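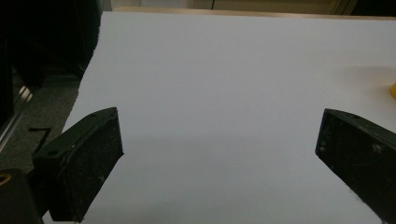 Our house rules for hand-held grippers at Bayram began as one page, which Noemi Fiore wrote in June and taped beside the door. Now there are 10 rules, and this gallery shows the work they are made for. Rule 1 is about the fingers: look at both of them before you start, on the flat face and along the edges. Black fingers like these show dust and white scuffs very clearly, and the small screw holes also collect dirt. Dust we wipe away with a dry cloth. Scuffs we accept, but we write them in the log, so that the next person does not think they are new.

Rule 2 says that you open the fingers fully over the bare table and wait two seconds before you go to the first object. Gualtiero Leone asked for this after we compared our recordings with those from Nallau. Their start position was always the same and ours was not - it made the comparing very slow.

Rule 5 is for objects from daily life. We put one object at a time in the working area, and we do not turn it to make the grip easier. 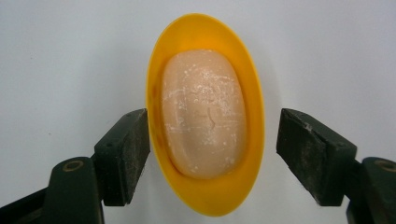
Remo Rinaldi keeps the list of these objects, at the moment 80. Each one has a line with its name, its weight and the date when it was last checked. If an object gets a new crack or loses a piece, it stays on the list but the line must say so. Please do not replace it with a similar one from home without telling Remo.

Rule 8 is the one we discuss most. After 10 grips with the same object the operator must rest the hand, also if it does not feel tired. Cinzia Dal Bello would like to make the number smaller for heavy objects, and we will try this in Bridska first.

The full text of the rules hangs in both rooms. Corrections to the English are welcome and go to Guido Lo Presti.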